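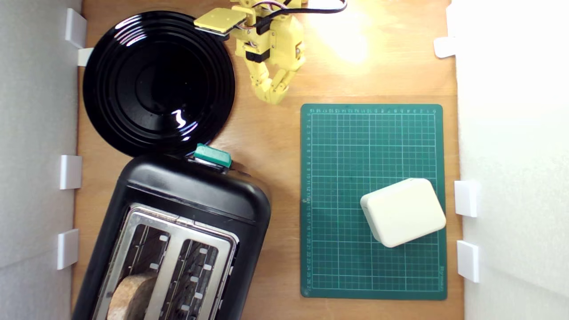

3.2 Where people put the breakfast things

I started with toast, mostly because I make it every morning and never think about how I set it up. We asked 20 people in Dosthorpe to lay out a small breakfast spot, and wow, did they have opinions!

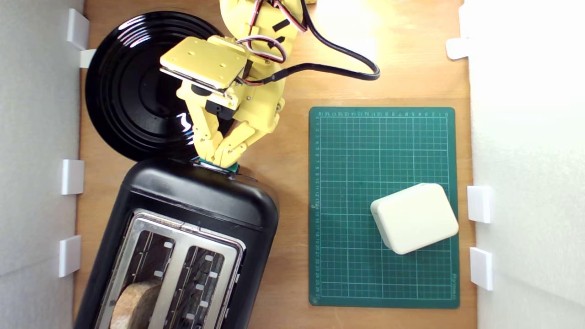 Magdolna Bognár

Most wanted the plate within a short reach of the slots (crumbs, they all said crumbs).

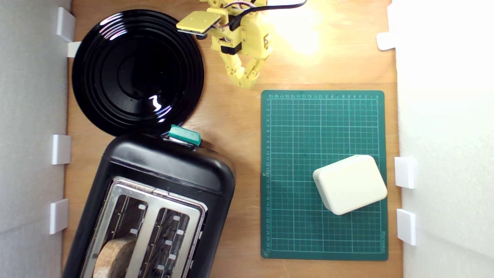 Plate placement got the longest arguments. In Figure 3 the round black plate sits right up by the lever end of the toaster, and 11 people picked that kind of spot on their first try. The rest went for the far side, and then complained about it.
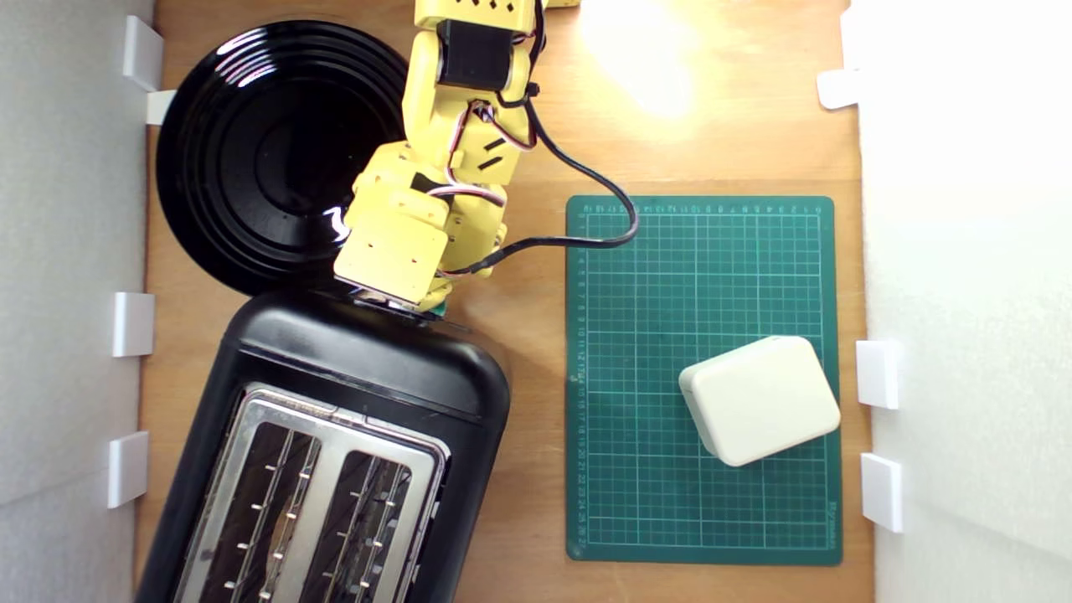

A few moved it again in October, when we asked them back, so I'd treat first choices with some care.

3 min read

Related
Mugs and Hooks: Notes from Tandcombe
Who Owns the Butter Knife?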